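Maltow Word List: README

Hi, and thanks for stopping by. Maltow is a list of everyday kitchen and garden words from the Farkari valley, typed up from my grandmother's recipe cards and from letters her neighbors sent her. Last updated July 16, 2023.
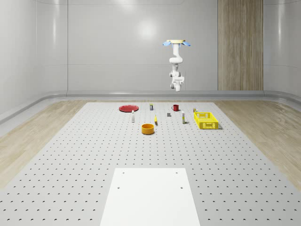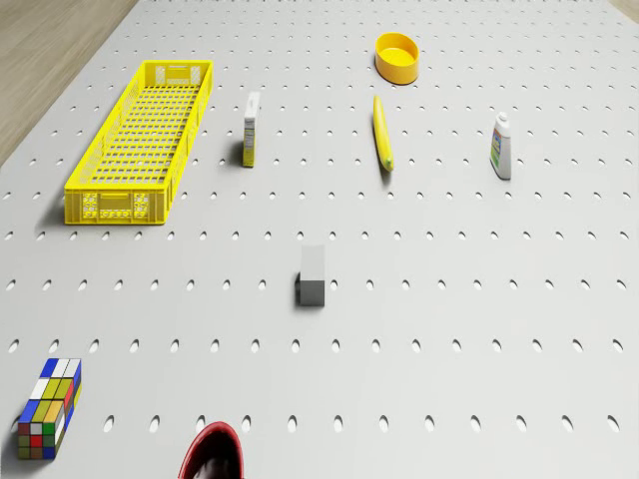 Gray tabletops with rows of small holes. 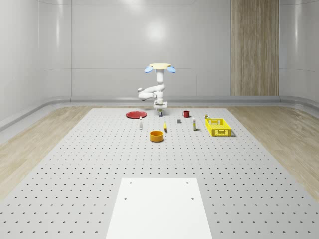
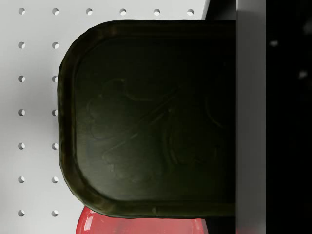 Demyd Symonenko

What you get

There are 2 files. words.csv has 400 entries, one per row, with the local spelling, an English meaning, and where I found it. notes.txt is me rambling about the hard ones (there are a lot of hard ones!). I'm sure of the meaning for 364 entries. The rest have a question mark in the last column, so please don't quote those as fact.

Where the words come from

Mostly the recipe cards. Another 127 came out of the letters, which were a lot harder to read, and I spent most of May squinting at one lady's handwriting. She crosses her l's. I still can't tell her "plum" from her "pot" half the time.

Spelling

I kept whatever was on the paper, even when the same word shows up three different ways on one card. If you want a single clean spelling, use the column called "main", but that's just my pick and my cousins already disagree with it.

Known problems

Soup words are way overrepresented. Grandma liked soup. There's almost nothing on bread, and the pickling section still has a few doubles I haven't merged. Accents may look weird if you open the file in an older spreadsheet program, so import it as UTF-8.

Using it

Go ahead, for anything you like, just mention Maltow somewhere. If your family says one of these differently, open an issue and tell me which village.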